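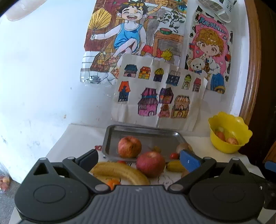

Sorting the Fruit Before It Goes in the Bowl

I used to come home from the shop, tip the whole bag into the nearest bowl and feel very pleased with myself for buying fruit at all. By the end of the week there would be a brown banana welded to something, a tomato gone soft underneath and an apple with a dent in it that smelled like cider. It was my neighbour Dumisani Jacobs who finally took me in hand one October afternoon. He grew up helping on a fruit stall, and he sorts a bag of shopping the way other people shuffle cards.

What follows is more or less his method, with a few habits of my own that have crept in over the years. It takes me 9 minutes from bag to bowl, and that includes making the tea.

What you'll need

A clear table, ideally with a white or pale cloth on it so that you can see what's what. A shallow metal tray with a rim (a roasting tray will do very nicely, and so would the lid of a big biscuit tin). A bowl with holes in it, either a colander or one of those plastic fruit bowls with little perforations. A clean tea towel. Something for the wrappers and stickers, or they'll end up on the floor. They always do in my house.

My tray came from Bukholm years ago and has a scratch down the middle from an unfortunate business with a pie. I wouldn't be without it. If you're buying one, go for rounded corners, as they're so much easier to wipe out.

Step one: get everything out

Put the tray towards the back of the table, near the wall, and your holey bowl off to one side. Now take everything out of the bags. Small and round things go in the tray, where the rim will stop them rolling away. Big apples can stand in front of it, bananas can lie along the front edge, and oranges can go wherever there's room. Don't fuss about making it neat yet. You just want to be able to see every piece, and a bit of a jumble is perfectly all right at this stage.

Cherry tomatoes belong in the tray with the fruit as far as I'm concerned. I know there are people who keep them with the vegetables, and my sister is one of them, but they want the same gentle handling as the plums and they're far too easily lost under a lettuce.

Step two: have a good look at each one

Pick things up one at a time and turn them over. With apples, look at the hollow where the stem sits and then press very softly near the base with your thumb. A sound apple doesn't give. A mottled yellow and red skin is nothing to worry about, by the way, plenty of varieties come like that, and a deep red one isn't necessarily sweeter. Dumisani goes by weight in the hand — heavy for its size is good — and I've come round to his way of thinking.

With bananas, a few faint brown freckles mean they're ready or very nearly. Green at the tips means you can wait a couple of days. For tomatoes, check for splits near the top. Oranges should feel firm and a little springy, and any soft patch wants eating or squeezing today.

Step three: make your three groups

Eat today, eat this week, and keep. Anything bruised or split goes in the first group and comes straight to the front of the table, where someone will be tempted by it. Freckled bananas go in the second. Hard apples and firm oranges are your keepers, and they can go somewhere cool if you have a larder or a chilly porch.

If the first group is alarmingly large, don't despair! Chop the lot and stew it. I use 500 g of mixed apple and whatever else is going, 2 tablespoons of sugar and a splash of water, and let it tick away on a low heat with the lid on until it slumps. It's lovely on porridge. Leave the tomatoes out, obviously, and put those on toast.

Step four: wash what you'll eat soon

Only wash the first group, and perhaps the apples from the second if you have children who help themselves. Put the fruit in the bowl with the holes, run it under the cold tap, give it a shake and tip it on to the tea towel. Pat everything properly, especially around the stems. Bananas I leave alone altogether.

The keepers should stay unwashed until you want them. I was stubborn about this for ages and lost a whole bag of plums to it.

Step five: fill the bowl

Heaviest at the bottom, so oranges first and then apples, with anything soft sitting on top. Leave a bit of space between things if you can manage it. A perforated bowl is good here too, once you've dried it out, and if yours is a cheerful yellow like mine then it brightens up the kitchen no end.

Bananas are best kept apart. They hurry everything else along, which is useful if you have a rock-hard pear and a nuisance if you don't. Hendrik Du Plessis, who taught the preserving class I went to at Stendwood, hung his from a cup hook under the shelf, and I've done the same ever since. Two screws' worth of effort — well, one, really.

Keeping it going

Have a quick look through the bowl every other morning while the kettle boils. Take out anything that's turning and move the ripest to the top. Wipe the bowl and the tray before each new shop goes in, with warm soapy water, and get into the corners with a cloth over your finger.

And do pick the stickers off as you go. I once found one in a crumble.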